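Prallby Residents' Help Exchange
Topic: Home interiors > Walls and ceilings

Flat or satin paint for a rental hallway?
Posted by Shona Munro in February

I manage the repainting of a three-story building on behalf of its owners and would appreciate guidance on the selection of a finish for the common hallways. The walls are plaster, skimmed when the building was last renovated, and are at present covered in an off-white flat paint that marks whenever a bicycle or suitcase passes. The total wall area is 630 square feet per floor. The contractor, Hung Interiors, has proposed satin throughout. One of the owners objects on the grounds that satin will show every repair, and has asked that flat paint be used again.

The hallways receive daylight from a single window at the far end, which the contractor considers relevant. I would be grateful for replies from persons who have maintained shared spaces of this kind. Please also advise whether a primer is required over the existing coating.

Stident
Member, 5 years

The owner and the contractor are both correct, and the decision depends on the condition of the plaster. Light from an end window travels along the wall at a low angle. Under such light any sheen will reveal joints, filler and roller marks that would not be noticed in a room lit from the front. Flat paint conceals these defects, but it cannot be washed repeatedly without becoming shiny in patches.

Before a decision is made, the contractor should be asked to coat a test area beside the window and another near the stairs. Each should extend from the baseboard to shoulder height. View them in the early morning and again after 4 p.m., with the hallway lights off and then on.

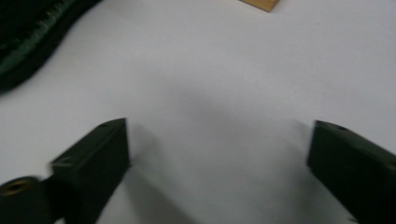

Should the test areas show visible repairs, I would recommend a washable matte product. These are more costly than ordinary flat paint, but they tolerate a damp cloth and mild soap. A further option is to divide the wall: satin to a height of 50 inches, where most contact occurs, and flat above it, with a narrow rail between the two. The rail need not be elaborate.

With regard to primer, a sound and clean flat coating does not normally require it. Spot priming is necessary wherever filler has been applied – unprimed filler absorbs paint at a different rate and will appear as a dull patch.

Sanus
Member

Satin. We did ours in it and it wipes clean. Wash the walls first and let them dry.

Prallby Tenants' Desk
Moderator

I would add one point to the reply given by Stident. Whichever finish is chosen, a sealed container from the same batch should be retained and labeled with the product name, the finish, the color code and the floor on which it was used. Touch-ups made from a later batch are frequently noticeable, and the difference is greater with satin than with flat.

The owners may also wish to confirm in writing who is responsible for touch-ups after a tenant moves out. Requests for a sample agreement may be submitted through the Forms section of this site.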